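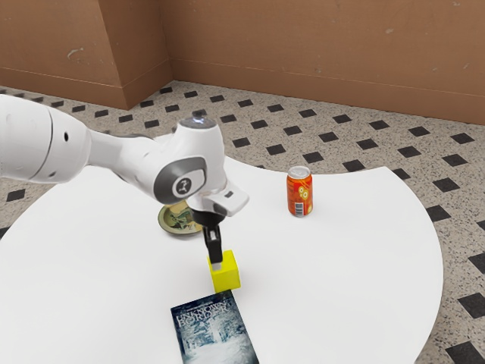 4.2 What the sorting cell changed

Management at the Rondgate returns center gave a simple account of the Katamus arm: it would take over the dull part of sorting mixed household goods and leave staff free for "judgment work." We found little in the shift records to back this up. In May the cell logged 2,070 picks that ended in a call for help, and each call pulled a sorter away from her own table. The vendor counts these as completed picks, provided the item reaches a bin in the end. We do not.

Figure 3. Simulated pick task used in operator training. The gripper is above a yellow cube, with a book, a soda can and a shallow dish on the same table.

The training task in Figure 3 shows part of the problem. Four items sit apart on a clear white table, and the cube has flat faces. Returned goods at Rondgate come in bags, often tangled, and sorters told us that the simulated lessons had taught them the screens and very little about the totes. One called it "learning to drive in a parking lot." Trakdale, which runs the training, told us the task was meant only as a first step, but no second step was offered during our visits.

Job titles stayed the same after the cell went in. The work did not. Sorters who used to set their own pace now waited on the arm's queue, and two of them described the waiting as more tiring than the lifting. Whether the lifting fell at all is hard to say – the site kept no record of it before the change, so the claimed drop in strain rests on a survey given out by team leads. Vieira, the staffing firm, cut the evening crew by three in the same period and put this down to lower volume. We could not check that claim either, and we treat the savings figures in Section 5 with the same caution.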